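Questions People Ask Us About Moving Out, Putting Away and Living With Lids

Hammont is a small home-organizing outfit with a workroom, a long table and strong feelings about lids. These answers are kept up by Illia Polishchuk, who reads every message that comes in and replies to most of them. Last gone over in September.

Do I have to keep the lids on my empty food containers?

You don't have to do anything. There are two schools. The nesters stack all the bottoms inside each other and file the lids upright in a drawer or a bin. The lid-on people store every container closed, as if it were about to leave for work.

Nesting saves a lot of room. Lid-on saves you from standing in front of a cupboard at 7 a.m. holding a bottom and trying your fourth top. If you own fewer containers than you have shelf for, go lid-on and enjoy your life. If you own more, nest them, or own fewer.

How many containers is too many?

Our record is one kitchen with 37 lids and a good deal fewer things to put them on. The owner was surprised. We were less surprised. A household of two that cooks a big pot on the weekend will get through six or eight in a week. Beyond that you are running a museum.

I have lids that fit nothing. Should I wait in case the bottoms turn up?

No. The bottom went to your sister's with half a lasagna in it and it lives there now. Give it 48 hours and one polite text message, then recycle the lid if your town takes that kind of plastic.

What is the little plug in the lid for, and do I have to clean it?

On the microwave kind it is usually a steam vent. You open it before heating so the lid doesn't bulge. And yes, you have to clean it. Tomato sauce loves a vent. If yours pops out, wash it separately and put it back the same day, before it joins the rubber bands and dead batteries in the drawer by the stove. If it doesn't pop out, an old soft toothbrush does the job. Please don't go at it with a knife. Three people have written to us about going at it with a knife.

My dark lids look terrible. Are they ruined?

Probably just scratched. Smoky lids look wonderful in the store and then show every fork, sponge and sleeve that ever passed by. Scratches on the top don't matter to the soup. What you should check is the underside and the seal: if there's a crack, or a smell that survives a night of baking soda and an airing on the windowsill, let it go.

Why do you make people use a bare table for all this?

Sorting on a kitchen counter means sorting around the toaster, the mail and somebody's vitamins. A big pale table gives you room to set one thing down and look at it. Dark pieces in particular show up well against white, and so does the state they're in. Ours has its share of scuffs by now. We consider them earned.

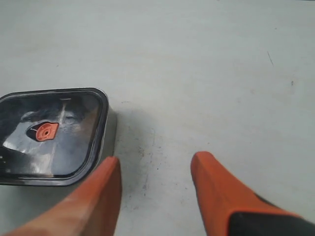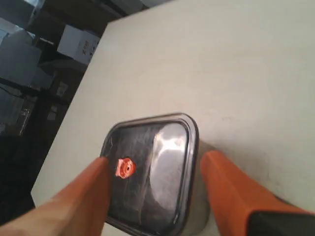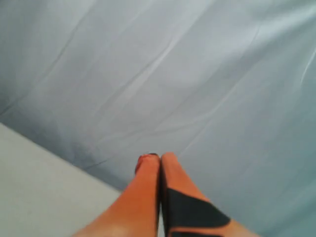

Can I fold sheets on the same table?

Yes, after you wipe it. Food containers first, wipe, dry, then linen. Someone will always suggest doing it the other way around to save time, and that someone has never tried to get curry out of a pillowcase.

Do I need to iron sheets before they go in the closet?

We would never stop you. For the rest of humanity, smoothing by hand is plenty. Lay the sheet out, start in the middle and push the creases toward the edges with your forearm. Long shallow wrinkles mostly disappear under a mattress's worth of use. Sharp creases are another matter, and they come from the sheet sitting in the basket since the last time you promised to fold it.

And fitted sheets?

Tuck the corners into each other, lay the thing flat, fold the elastic side in so you have something like a rectangle, then fold in thirds. It will look slightly wrong. Put it on the shelf with the good edge facing out and the shameful edge facing the wall. We have done this in very nice homes.

What should go on metal shelving, and what shouldn't?

Boxes, jars, tools, paint, spare dishes and anything with a flat bottom. Small things fall through wire shelves, so give them a tray. Linen is fine if you line the shelf first, otherwise your best towels come away with a grid pressed into them. Heavy things go low. People nod at that one and then put the stand mixer on top.

Should I label boxes on the top or the side?

The side. Once there is another box on it, a top label is a secret between you and the cardboard. If you're reusing a box that already has printing on it, cross the old words out. We once opened a carton marked as printer paper and found someone's entire collection of gravy boats, wrapped beautifully.

Can I pack containers with things inside them?

Please do. An empty container in a moving box is a box of air you're paying to have driven across town. Dry spices, tea bags, cookie cutters and the good corkscrew can all travel inside. Close the lid properly and run a strip of tape over it. No liquids, whatever the lid promised you.

Which system do you recommend, Vornholm or Flerkier?

We get this one weekly. Vornholm bins are deeper and a little ugly. Flerkier bins are handsome and a little too shallow for anything taller than a lunch box. We don't take money from either, though neither has offered. Measure your shelf before you buy. Then measure it again with the door closed.

Do you work in the Sydorenko building?

We do, including the floors above the last elevator stop. Tell us when you book, so we can bring smaller boxes and better shoes.

What if I do all this and it's a mess again in a month?

Then you live there. A kitchen gets used and a linen closet gets raided by whoever is cold. Put aside fifteen minutes after the dishes, match the lids, refold whatever has slumped and leave the rest for another evening. If a whole shelf keeps going wrong, the shelf is in the wrong place for what's on it. Swap it with its neighbor before you write to us.

Where do I write to you, then?

Use the form on the contact page and tell us which room it is. Photos of drawers are welcome, and you don't need to tidy them first.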